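**Talleo Finger Guard Set, parallel grippers**

Sold by Droltport. Price list valid from 1 Jul 2019.

Replacement finger pads and printed work rules for small grippers used on countertops and benches. The set holds 8 pads, 3 rule cards and a wear gauge. Pads are black and fit the Desano 77 mount without an adapter.

The rule cards cover good practice for picking small household parts:

- Set the grip force limit before the first pick.
- Keep hands outside the work area while the arm is live.
- Route cables clear of the fingers' travel.
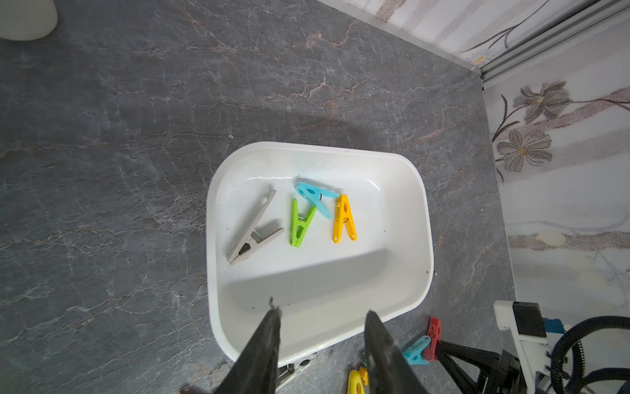

Check the pads every 300 cycles. Scuffs on the outer face are normal wear - a chipped tip is not, and the pad should be replaced. Change both fingers together.

Cards are laminated, letter size, English only. A Spanish set is planned for September.

Not a substitute for your own risk assessment. Orders ship from the Amarasinghe warehouse.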